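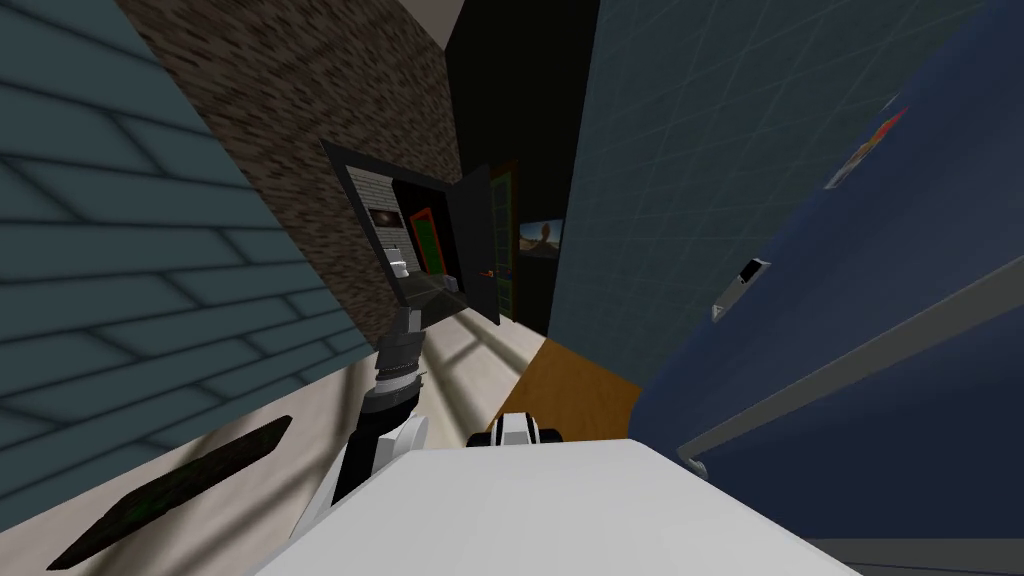
Equipment budget meeting, 10 Sep 2026

I took notes again, so blame me for gaps! August minutes approved, no changes.

Two-arm robot: Nernari wants over 3000 a month to lease one, and Trutico hasn't sent a quote (I'll nag them). We all liked leasing better than buying for the first year.

Spare grippers: 800 approved. Ong asked for 2 sets, fine by us.

Simulator seats: we have 19 and keep running short. Tarau will price more, and the kitchen door runs stay in simulation until then.

Charging dock moved to next time, we ran out of hour.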